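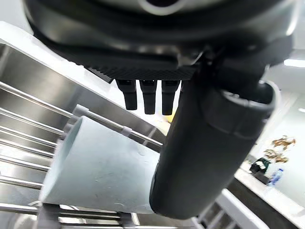 운송장에 서명했으면 그걸로 끝난 것 아니냐고 Digby Sheehan이 댓글로 물었다. 지난번 글에 화물 파손 통지 이야기를 짧게 적었더니 달린 댓글이다. 답글로 쓰다가 길어져서 따로 글로 옮긴다.

먼저 말해 두면 서명했다고 끝나는 것은 아니다. 다만 서명할 때 아무 말도 적지 않았다면 그때부터 일이 번거로워진다. 수하인이 이의 없이 물건을 받으면 일단 정상 상태로 인도된 것으로 추정하는 경우가 많고, 나중에 파손을 주장하려면 그 추정을 깨야 한다. 추정이니까 반증은 가능하다. 문제는 증거다.

내가 맡았던 건은 항공화물이었다. 의뢰인은 Grornberg라는 부품 수입상이고, 운송은 Praralow가 주선했다. 화물은 381상자였는데 그중 194상자에서 내용물이 눌리거나 휘어 있었다. 창고 직원은 도착한 날 바깥 포장만 보고 서명했다. 상자를 연 것은 나흘 뒤였다.

국제 항공운송이면 보통 몬트리올 협약이 적용된다. 협약상 화물이 훼손된 경우에는 발견 즉시, 늦어도 수령일부터 14일 안에 운송인에게 서면으로 이의를 제기해야 한다. 연착은 처분할 수 있게 된 날부터 21일이다. 이 기간을 넘기면 운송인 측에 사기가 있었던 경우를 빼고는 소를 제기할 수 없다. 소송 자체는 2년 안에 내야 한다. 2년만 기억하고 14일을 잊는 분들이 많다.

우리 쪽은 열하루째에 통지가 나갔다. 그런데 첫 통지가 전화였다. 담당자였던 Aldana Huenchumán이 Praralow 사무실에 전화해서 상황을 다 설명했고, 상대방도 알겠다고 했다. 전화로는 안 된다. 다행히 같은 날 저녁에 사진 몇 장을 붙여 이메일을 한 통 더 보냈고, 그 이메일이 서면 통지로 인정되느냐가 첫 번째 쟁점이 됐다. 상대방 대리인 Gervasio Cabral은 이메일에 '확인 바랍니다'라고만 되어 있으니 이의 제기가 아니라 문의라고 주장했다. 억지라고 생각했지만 듣고 보니 문구가 애매하기는 했다. 화물운송장 번호와 손상 내용이 적혀 있어서 겨우 넘어갔다.

두 번째 쟁점은 누구에게 통지했느냐였다. Praralow는 자기들은 주선만 했고 실제 운송은 다른 회사가 했다고 했다. 운송장을 보니 Praralow가 자기 이름으로 발행한 것이었다. 그러면 계약운송인으로 볼 여지가 크고, 계약운송인에게 한 이의 제기는 실제운송인에게도 효력이 있다. 이 부분은 생각보다 빨리 정리됐다.

오래 걸린 것은 금액이다. Grornberg는 거래처에 물어 준 돈까지 전부 받고 싶어 했다. 항공화물은 종가신고를 따로 하지 않으면 중량 기준으로 책임한도가 정해진다. 손상된 물건의 무게가 457킬로그램이었으니 여기에 킬로그램당 한도액을 곱한 것이 상한이고, 물건이 아무리 비싸도 그 위로는 못 간다. 고의나 무모한 행위를 입증해서 한도를 깨는 방법은 예전 바르샤바 체제 이야기이고, 몬트리올 협약에서 화물은 그 길도 막혀 있다. 이 설명을 의뢰인에게 세 번 했다.

결국 12월에 합의했다. 금액은 밝힐 수 없고, 한도 안쪽이었다. 나머지는 적하보험으로 처리했다. 보험을 들어 두지 않았다면 상당한 금액을 그냥 떠안았을 것이다.

Digby에게 하는 답은 이렇다. 서명란 옆에 '외관상 이상 없음, 내용물 미확인'이라고라도 적는 게 낫다. 그 한 줄로 이긴다는 보장은 없지만 추정을 다투기는 한결 수월하다. 그리고 상자를 열 날짜를 입고일에 미리 잡아 두고, 이상이 있으면 전화와 별도로 그날 서면을 보내면 된다. 서면에는 운송장 번호, 수령일, 손상된 수량, 그리고 '손해배상을 청구한다'는 말이 들어가야 한다. 확인 바란다는 말로 끝내지 말 것.

해상운송은 통지 기간도 다르고 효과도 다르니 이 글을 그대로 가져다 쓰면 안 된다. 그쪽은 Hertta Rantala가 질문을 보내 둔 것이 있어서 다음에 쓸 생각이다. 국내 육상운송은 상법 조문을 다시 봐야 해서 조금 더 걸린다.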